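What's New at the Moter Street Fix-It Nights

It has been a wonderful spring for the repair nights, and if you haven't come along yet, let me try to talk you into it. We meet every Tuesday at 6:30 p.m. in the back half of the Ginting building (go past the bike racks, the door sticks, push hard). You bring something that has stopped working, and someone who likes taking things apart sits down with you and has a go at it. You stay and help. That last part matters to us, and it is also the most fun.

The big news is old desktop computers. Back in the winter Yusri Pattinasarany asked whether we would take in retired office machines, get them running again and pass them on to households that need one. I thought we might see a dozen. Then Netside, the internet office on the corner, cleared out its storage room, the adult school did the same, and a dentist's office rang to ask if we wanted theirs too. We said yes to everybody! By the end of June we expect to have handed over 300 working computers, each with a keyboard, a mouse and a screen, and I am so proud of this group I could burst.

A few people have asked how an old machine gets from the pile to somebody's kitchen table, so I'll go through it.

First comes the wipe. Every drive is erased before any other work starts, and a label goes on the case with the date and the initials of the person who did it. If a drive won't erase, it gets drilled. Intan Wijaya runs the drill and has a waiting list of teenagers who want a turn.

Then the dust. You would not believe the dust. We take the towers out to the loading dock, open them up and blow them out with an air duster, holding the fan blades still with a finger so they don't spin too fast. Masks on, please – there is a box of them by the door. One tower from a pet grooming shop had what I can only call a second dog in it.

After that we look at memory. Most of the machines we get are slow for one plain reason, which is that they were sold with very little of it. Memory is cheap secondhand, and we pull sticks from machines that are past saving and match them up. If you are doing this at home, unplug the computer first, hold the power button down for a few seconds, and touch bare metal on the case before you touch anything else. The clips at the ends of the slot should snap closed by themselves when the stick is all the way down. If you're having to force it, turn it around, the notch is on the other side.

The second upgrade is swapping the old spinning drive for a solid state one. It makes more difference than anything else we do. Kartini Sinaga timed one of the adult school machines before and after, and startup went from a little over three minutes to 13 seconds. She made all of us come and watch it twice.
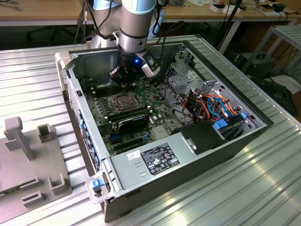 Last of all comes the software. We install a free operating system, a browser, a word processor and a few games (solitaire is not optional, we have had complaints). Zulkifli Tuhumury wrote a four-page getting-started booklet in large print, and it's so clear that the library has asked for copies. There is a phone number on the back for the first month, in case something goes wrong or you just can't find the volume.

Now for the money, which I promised to report. The spring raffle and the soup supper together brought in $1350, and nearly all of it has gone on solid state drives and power cords. Why does every donated computer come without its power cord? If you have a drawer full of them at home, and I know some of you do, bring them in. The ordinary kind with three prongs is what we need most. We are also short on small speakers and on monitors that aren't the big heavy glass type. We can't take printers, sorry, we have seven already and none of them will speak to us.

Other bits and pieces:

The sewing table is back, with Puspita Lau in charge. She does zippers, hems and the linings of winter coats, and she will teach anyone who asks. Please wash things before you bring them.

Lamps have moved to the front, by the window, where the outlets are better.

The Skilisetti bakery has been sending over its leftover rolls on repair nights, and we are all very happy about it. Say thank you when you're next in there, and try the one with the seeds.

If you'd like to request a computer, the form is one page and you can fill it in at the front table or at the library desk. We don't ask for proof of anything. The wait is two or three weeks at the moment, a bit longer if you need a laptop.

And if you'd like to help, just turn up! You don't need to know anything about computers. Half of us didn't. We can always use people to untangle cords, test keyboards, carry boxes and make the coffee, and there's a spare set of screwdrivers in the blue cabinet by the sink.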